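Prerkosel Teleoperation Project
Progress report to the Fladari Fund
Submitted by Carleen Ngata, 7 February 2022

Work since the last report has gone mostly into collecting demonstrations for the sorting task. We now have 723 usable demonstrations, recorded by remote control with the operator in the same room as the arms. Another 38 were thrown out, most of them because the recording stopped early or one of the video streams dropped.

Operators. Training a new operator takes 16 hours of practice before we keep any of their recordings. We tried a shorter schedule and went back to the longer one. New operators tend to stop and start in mid-air while they think about the next move, and the trained policy copies the pauses. We have 2 operators fully trained and plan to add more before June.

Guiding by hand. The proposal said we would compare remote control with moving the arm directly by hand. The Brullby site did this comparison on single-arm tasks. Hand guiding was easier to learn, but the operator's arms kept blocking the camera views, and tasks that needed both arms were very awkward for one person. We will keep hand guiding for short corrections only -- for example, showing the arm a better angle of approach to a bin.

Task changes. We started with boxes, then moved to bottles and soft-sided bins. Bottles roll when they are lying down, and a fabric bin can shift or fold if a finger catches the rim. Operators were asked to come in from above and let go only when the gripper is clear of the sides. 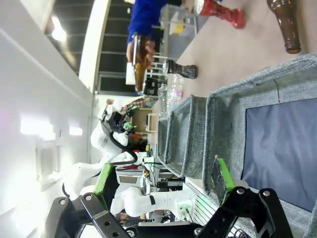
Objects are now moved to new spots between recordings, so the policy does not learn one fixed layout. This slows collection down, and the schedule in the next section of the budget file has been changed to match.

Open items. The Chaimongkol controllers still lose their zero position after a restart and have to be set again by hand. A firmware fix has been promised but we have no date for it. Replacement finger pads are on order. Spending is within the approved amount, and we are not asking for changes to the equipment line.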